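Clubs > Robotics > Interviews

Print this page | E-mail this page

Two arms, one cone

Doaa Abdelaziz runs the after-school robotics club at Guthrie, a job she says she got by owning a screwdriver. The club has $800 a year and 29 members, "most of whom want to drive and none of whom want to tie down cables."

This year's project is a pair of arms working side by side. The students named them Hurnier and Kallis and have been blaming them for things ever since June.

"The plaid was a student vote," she says of the walls. "I lost."

The task is a handover: one arm holds a yellow cone, the other takes it. By the club's log they are on attempt 68. 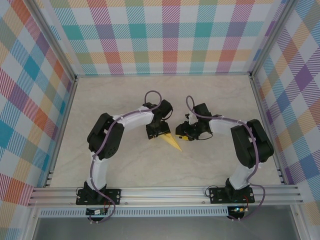
"People ask why we don't start with something easier," Abdelaziz says. "This was the easier one. The first plan was serving actual ice cream, and I'm the person who cleans the floor."

Her advice to other clubs is to bolt both arms to the same rail and to label the power supplies. She learned the second part at 9 p.m. the night before parents came.

Related
Ishbel Baird on judging her first regional
Letter from Pendik: a club with 2 laptops
Spring parts swap: what to bring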